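Blog > House > Decorating

Print this page | E-mail this to a friend

Six greys and a landing

2025-12-04

So the landing is finished, and I can talk about it now without my voice going up at the end of every sentence. If you've been reading since September you'll remember I said it would take a weekend. It's a landing! It has one window, four doors and a bit of ceiling you can only reach by standing on the stairs in a way my mother would not like. I thought I'd buy a tin, put it on and go back to moaning about the garden.

What I hadn't reckoned with was grey. I'd got it into my head that I wanted the landing grey, having seen Annick's in Pekutstead (Annick Penner, she of the famous lemon curd, and she'll be cross I've mentioned the curd before the landing). Hers is lovely. You come up the stairs and everything goes quiet. I asked her what the colour was and she said "grey", so off I went to the shop and asked for grey, and the man at the counter looked at me the way you'd look at somebody who had walked into a bakery and asked for food.

They had a whole wall of it. I came home with six little pots, all from Brulska, and a brush that shed like a spaniel.

I painted six squares next to the airing cupboard, put the kettle on and came back to find that I had one green square, one mauve one, two that were the same, one that was the colour of the inside of a hoover bag and one I quite liked. I went to bed happy. In the morning the one I quite liked was mauve as well.

I rang my uncle about it. My uncle is Malcolm Mapplebeck and he painted houses for a living until his knees gave out, and he has views. His first view was that I should have painted the squares on lining paper and moved them about, which would have been more use to me the day before. His second was that a grey is always another colour on the quiet, and you have to work out which one before you let it in the house. Blue, green, pink, brown, yellow, there's always something in there, and a north window will drag it out. Mine faces north. Annick's faces south, over the allotments, and she gets sun on that wall until gone four.

After that I couldn't stop looking. I was standing at the bus stop deciding the pavement was a warm grey. I had an opinion on filing cabinets. I told Roy Blackburn at work that his jumper had a lot of green in it and he hasn't worn it since, which I do feel bad about, it was a nice jumper. 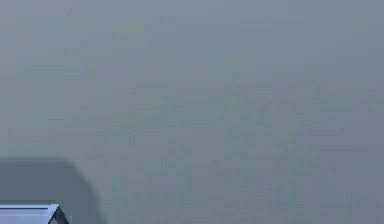 Slate grey with a bit of blue in it.

Blue was where I ended up leaning. I know people say a blue grey is cold, and in a north-facing room you're supposed to go for something with pink or yellow underneath to cheer it up. I tried that. I tried two of them. They looked like plasters. Malcolm says you can either fight the light you've got or go along with it, and on a landing, where nobody sits down, you may as well go along with it. That was the most helpful thing anyone said to me in the whole business and he said it with his mouth full.

The one I chose in the end was number 2287. It does have a name as well but the name is so silly that I'm not going to type it out, it sounds like a racehorse. Beryl Yeoman next door came up to see the test patch and said it reminded her of the sea at Viltville in winter, and then she said she'd never liked Viltville, so I still don't know whether that was a compliment.

Things I'd tell you if you're about to do the same:

Buy the lining paper. Paint a big piece, much bigger than you think, two coats, right out to the edges so there's no white border round it. The white border is what fools you. Every grey looks deeper and smarter with a bit of white round it, and then you do the whole wall and it's gone flat.

Look at it in the morning, at teatime and with the lights on. Which brings me to bulbs. I'd had a very yellow bulb up there for years, one of those that says 2700 or so on the box, and under it every blue I tried went a sort of pond colour. Then I bought a 4000 one, which is whiter, and the blue came back but so did every fingerprint on the bathroom door. I've kept it. I've washed the door.

Hold it up against the carpet. I forgot that I had a carpet. My carpet is beige (I didn't choose it, it came with the house) and it turns out that beige has a pink streak a mile wide the minute you put it next to anything blue. I've decided I like it. Ask me again after Christmas.

Do the woodwork first or do it last, but decide. I did three doors first and one last and I can tell which one from the far end of the hall.

As for the painting itself, there isn't much to tell. Two coats, with a third over the place where somebody once hung a barometer. Barry Tapley lent me his long pole and his dust sheets and then stood at the foot of the stairs telling me about the time he fell off a ladder, all of it, including the bit at the hospital, while I was reaching over the banister. Thank you for the pole, Barry.

It took two tins and I've got a third of one left over, which I've decanted into a jam jar for touching up. I've written the number on the lid. Please, please write the number on the lid. The kitchen is a yellow I can never match again as long as I live, and there's a patch behind the toaster to prove it.

I stood up there last night with the lamp on and my tea in my hand and it did go quiet, the way Annick's does. A bit darker than hers and a bit bluer, and by the bathroom it looks almost like a different paint altogether, but I've stopped minding about that. The cat has been up twice and sat against the skirting, so there's hair in it now.

Next is the box room. Annick thinks I should go for a brown, and I've already been back to the shop and picked up four little pots of it.

Print this page | E-mail this to a friend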